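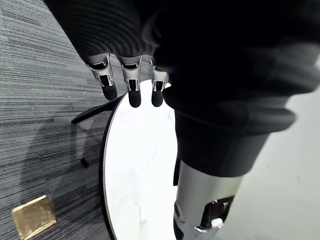
How often is the hand calibration checked? Before each block of trials, and again after any cable or fingertip pad is changed.

3.2 Upkeep of the Mallholm cell

The cell has one two-armed robot, a round table, a shopping basket and a produce stand. Joint offsets are reloaded at 276 set poses, and a finger that misses its target twice is taken out of service.

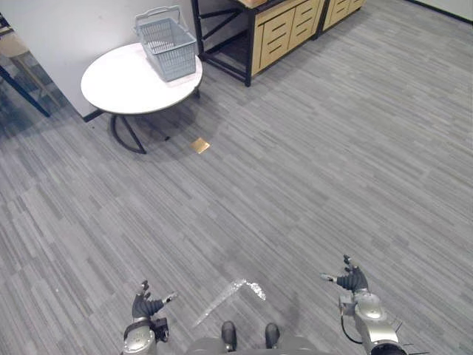 Wrist cables are inspected along their full length with the arms lowered, then with one hand raised. We logged 1,741 grasps between December and the end of the study, with 41 stops for maintenance.

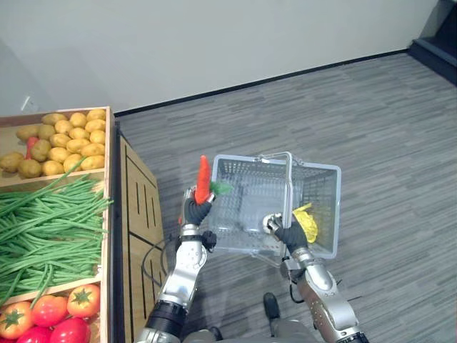 Most stops were for loose cable clips. Worn pads were replaced in pairs.

Figure 2. The Mallholm cell.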